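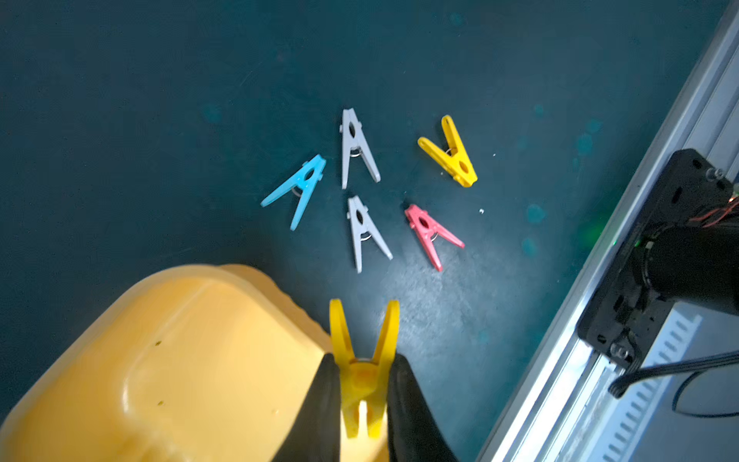

A yellow clothes peg in the gripper, and the others still to be dealt with.

Pegs before purchase orders

1 August 2026

The cheapest thing on our robot bench is a clothes peg, and I have come to think it should have been the first line of the budget. It was the last. In fact it wasn't on the budget at all, and came out of the tin we use for milk.

I look after equipment money at Nultell, where I am the person who asks whether we already have one of those. Most of what I approve is dull. Then, in March, I was handed a request for a pair of small robot arms, and discovered that everything I knew about buying equipment had been learned from buying things that sit still and do what it says on the box. An oven is an oven on the day it arrives. An arm that will one day tidy up pegs is, on the day it arrives, a parcel.

The request was admirably short. It had the arms on it, and a total. I remember being charmed by how small the total was. I've since found that when a total charms me I should go for a walk and read it again when I get back.

Consider what the work asks for. You want a machine to pick up a peg and put it in a yellow tub. For that it needs something to stand on, so you buy rail. It needs a table, and the table needs to be a colour on which a pale grey peg can be told from its surroundings, so the perfectly good table you had in mind goes back to the canteen. It needs walls, to keep the rest of the building out of the pictures. It needs cameras, and somewhere for the pictures to go, and cable to get them there. There is always more cable. I have signed for cable in lengths I'd previously associated with suspension bridges.

And it needs objects. This is the part I'd have laughed at. People who build these things speak of objects the way decorators speak of paint, and they're right to, because a machine that has only ever met a peg has a narrow view of the world. So somebody goes out and comes back with a gold-coloured knife and a clear tumbler and a cup stand, and puts in a claim, and I sit at my desk with a receipt for a single knife wondering which heading it belongs under. We have a heading for cutlery. It is meant for visitors.

I now think the odd receipts are the most truthful paperwork in the whole project. The arms cost what the seller says they cost. The knife and the tumbler show you what the arms are for, and a budget that has no room for them belongs to someone who hasn't pictured a day's work.
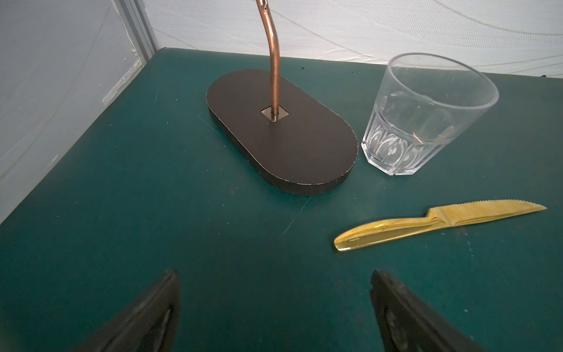

Rianne Postma read a draft of this and told me I was being sentimental about crockery. Her view is that household odds and ends cost so little beside everything else that they shouldn't be discussed at all, that they should be bought with petty cash and forgotten, and that the real scandal is hours. She said a finance person who chases a tumbler while ignoring the hours is like a man who weighs his letters and drives them to the sorting office himself.

I've kept that in, partly because it's better than anything I had. She is right about the hours. But I'd answer that the hours and the tumbler are the same problem. Both are missing from the request for one reason: the form has a box for the thing being bought, and no box for what you'll be doing with it afterwards.

Our form is now different. I'll come to that.

First, the numbers, such as I'm allowed to give. The original request left out 2334 pounds of what I would call furniture: rail, table, walls, brackets, and the fixings to persuade each of them to hold on to the next. Nobody had hidden it. Everyone had simply assumed it would be lying about. I have great affection for engineers, but they believe in a cupboard, somewhere down the corridor, that contains all the brackets in the world. I have the key to that cupboard. It has a fan heater in it.

Then another 820 pounds went on spares and replacements, which I had queried as excessive when it was still a guess. I withdraw the query. Small parts wear, screws go walking, and a cable that is bent at the elbow all day is a cable with a retirement date. If you own moving things you own a stock of their smaller pieces, or you own a very expensive coat stand until the post comes.

The alternative, for what it's worth, was the quote from Clarnard, who would have delivered the entire thing assembled, with training, and a lunch. It was nearly 4000 pounds more than our first total and I dismissed it in a single line of email. I was rather proud of the line. Once the furniture and the spares are added up, the difference is mostly gone, and we'd have had the lunch.

I don't say we should have taken it. Lumturie Živković, whose bench it is, would have spent her first month undoing whatever they had bolted down. A bench that you've put together yourself is one you can change when the work changes, and here the work changes whenever someone comes back from the shops. There is a basket on the wall now with a plate and a snack packet in it, and hooks along the back rail. I didn't ask. I have learnt to wait for the receipt.

But that is an argument about control, and we never made it. We made an argument about price, using a price that was wrong. If we'd written down "this costs much the same and we would like to be able to move the hooks", I'd have signed it and thought well of everybody.

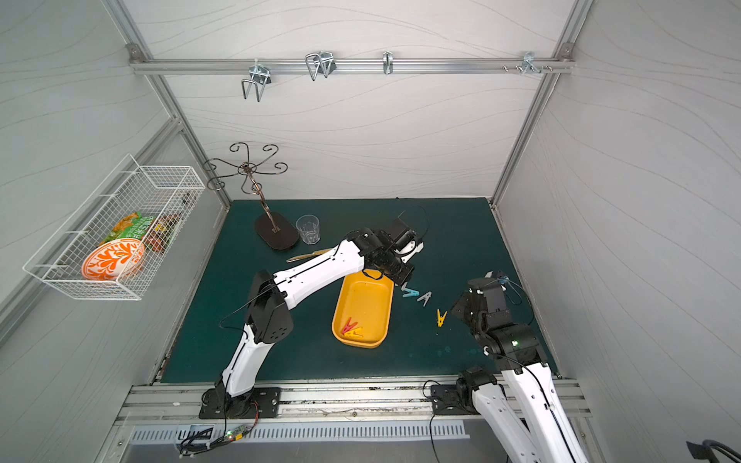

What I would ask for instead

The new form has a page that comes before the shopping. It asks the applicant to describe one hour with the equipment, in plain words, from walking up to it to walking away. Whatever gets touched in that hour has to be on the budget, or the applicant has to point to where it already is. I mean point. I will come down and look.

It's a childish exercise and people resent it. It took Lumturie a morning, and she handed it over with the expression of someone returning a library book she hadn't enjoyed. But it had a stool in it. It had someone putting the pegs back out on the table after each go, and as far as I can tell that someone is the main running cost of robotics. Arms do not scatter their own pegs. You pay for a machine that tidies and you also pay for a person to make a mess for it, over and over, in slightly different arrangements, with care. My children offered to do this for nothing and were turned down on grounds of quality.

The people at Nijs, who supplied our rail and have seen a good many of these benches go up, told me that hardly any customer orders the right length first time. They said it cheerfully. I suppose they would.

The form's other new question is what happens if the equipment is a disappointment. Sellers don't care for it, and applicants care for it less, but it has changed more requests than any questioning of mine. Rail can be used again. So can a table, even a scuffed one. A device with a monthly fee and a login can't, and in the second year it will still be on my spreadsheet, sending me newsletters. 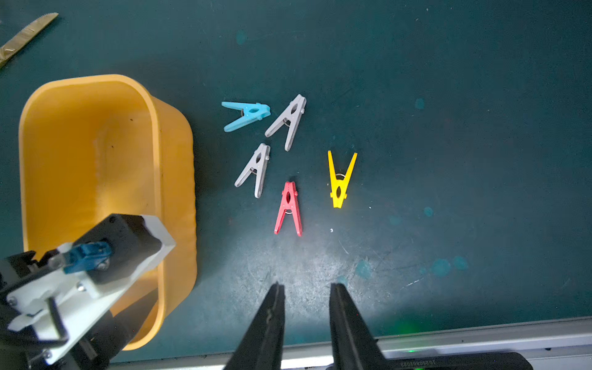
On being told it will pay for itself

I have been at this long enough to have bought several things that were going to pay for themselves. None has yet offered. I went to a trade day at Stastitz in the spring and heard the phrase on stand after stand, always with the same chart behind it, two lines crossing at a point safely beyond the warranty.

A bench like ours won't pay for itself and shouldn't be asked to. It's for finding out. Can a cheap arm be taught to pick up an awkward small thing lying at any angle it pleases? That is a fair question to spend money on, and the money should be entered as the cost of a question. When we dress it up as a saving we have to invent the saving, then defend it, then report on it each quarter to people who remember what we wrote.

So I've moved the lot out of "efficiency" and into "learning", where it sits beside the first-aid course. The sum hasn't altered by a penny. Meetings about it have become a good deal shorter, and Rianne has got her hours in as a proper line, at their proper size, and it is now the largest figure on the sheet by some distance.

As for the pegs, they have a line too. It's under consumables. I've put in for 2 more packets, and been asked by my own deputy whether we already have some.

Recent essays
The fan heater and other fixed assets
Who signs for the second-hand lathe?
Against the free trial
Three-year plans for two-year machines
A short defence of petty cash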